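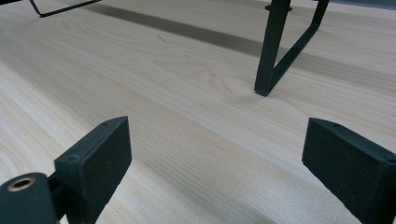
中期评阅意见里有一条写道，结块程度究竟按罐计还是按质量计，开题稿没有交代清楚，两种口径得出的排序可能相反。本报告据此统一采用质量口径，即筛上残留质量占该罐样品总质量的比例，下文简称结块率。

家用食盐储存中的吸湿结块及其与罐盖形式的关系
课程项目报告
2023年6月

一、背景

氯化钠在常温下的临界相对湿度在百分之七十五附近。环境湿度高于该值时，晶体表面吸附水分并形成饱和溶液膜；湿度回落后，液膜失水，溶质在颗粒接触点析出，形成固体连接，即通常所说的“盐桥”。因此单次受潮不一定造成明显结块，湿度反复越过临界值时影响更大。食盐中若残留氯化镁、氯化钙等杂质，吸湿起点还会降低。

厨房环境的特点是湿度波动频繁。烧水、蒸煮时短时间内湿度升高，通风后又迅速下降。现有资料多讨论散装运输和仓储，对小容量家用容器涉及较少。项目的出发点是比较几种常见罐盖在日常开合条件下的差别，不涉及食盐品牌之间的优劣。

二、材料与方法

样品为同一批次的无抗结剂精制盐，使用前在烘箱中干燥至恒重，放入干燥器冷却后分装，每罐200克。罐盖分为4种：螺纹盖带垫片、螺纹盖无垫片、卡扣盖带硅胶圈、平放盖。垫片取自Stement密封件，卡扣罐型号为Plellance小号。容器均为玻璃材质，清洗后倒置晾干，再入烘箱去除残余水分。

存放地点为教学楼内的公用茶水间。温湿度由Pronero记录仪连续采集，探头与罐口同高，避开水槽上方。每日早晚各开盖一次，用干燥小勺翻动表层后立即合盖，翻动动作和开盖时长按统一规程执行。平放盖组在放回时不施加压力。

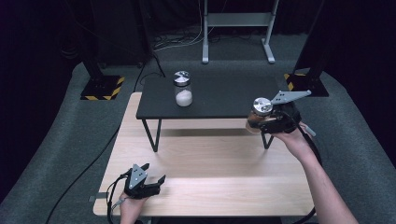 试验周期为19天。每日晚间开盖前称取整罐质量，扣除空罐与盖的质量后得到样品质量，增量视为吸湿量。试验结束时将样品倒在标准筛上，轻振后分别称量筛上与筛下部分。筛分力度对结果影响较大，人工振动难以保持一致，故改用定时振筛机，并在正式测定前用干燥盐做空白。空白样的筛上残留计入修正项。

称量时有两点需要注意。其一，玻璃罐外壁在湿度较高时也会吸附水膜，称量前须用无尘布擦拭并静置。其二，垫片本身吸湿，带垫片的两组不能只用初始空罐质量扣除，应另设不装盐的空罐作对照。第一轮预试验未设对照，数据已作废。

三、数据处理

原始记录共773条，包括质量读数、温湿度读数和开盖时间。质量读数中，天平未归零的条目按实验日志逐条核对，能够由前后空载读数修正的予以保留，其余剔除。湿度序列按是否超过临界值转换为二值序列，再统计每日越过临界值的次数。吸湿量与越界次数的关系用秩相关检验，未作线性假设。

四、结果

平放盖组吸湿量最高，且逐日曲线与室内湿度基本同步，说明盖与罐口之间的缝隙足以使罐内外空气较快交换。螺纹盖无垫片组的曲线形状与之相近，但幅度较小，峰值出现时间滞后。两种带密封件的罐盖在日间变化平缓，增量主要出现在开盖之后。
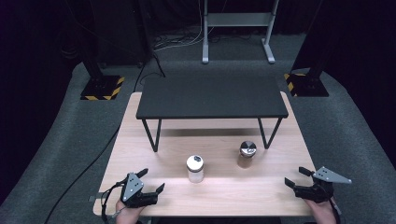
图1　木桌面上的两只带盖小罐

结块率的排序与吸湿量的排序不完全一致。螺纹盖无垫片组的吸湿量低于平放盖组，结块率却略高。一个可能的解释是，该组罐内水分散失较慢，液膜在颗粒间停留时间更长，接触点析出更充分。这一解释没有直接证据，需要结合显微观察才能判断。卡扣盖组内各罐离散较大，拆检发现部分硅胶圈在反复开合后偏离卡槽，密封状态不稳定。

样品上层与下层也有差别。表层每日翻动，盐桥容易被破坏，块体多集中在罐底和贴壁处。只观察表面会低估结块程度，预试验中按目测评分得到的结果偏低，原因即在于此。

五、讨论

在所用条件下，罐盖的密封程度决定吸湿量，但密封较差的两种罐盖之间，结块率并不随吸湿量单调变化。对日常使用而言，带垫片的螺纹盖表现最稳定，前提是垫片平整、螺纹处没有盐粒。盐粒夹在螺纹中会使盖子无法旋到底，其效果接近无垫片状态。

民间常用的做法是在罐内放入生米或干燥剂。生米吸湿容量有限，达到平衡后即不再起作用，且翻动时容易混入盐中。参考Leitão袋装干燥剂说明书上的用量，小罐需要的体积已明显挤占储盐空间。本项目未对上述方法进行测定，仅作说明。 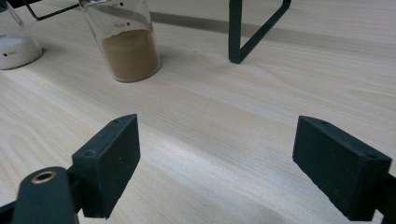
六、局限与后续工作

试验期处于湿度较高的季节，结论不宜直接用于采暖期，拟于1月在同一地点重复一轮。茶水间的开门次数未作控制，可能影响湿度越界次数，但各组同处一室，组间比较受影响较小。含抗结剂的市售盐未纳入试验，亚铁氰化钾改变析出晶体的形态，盐桥强度预计偏低，需单独设组。筛分法只能给出块体所占比例，不能反映块体强度，后续考虑增加单轴压碎测试，并记录取样位置。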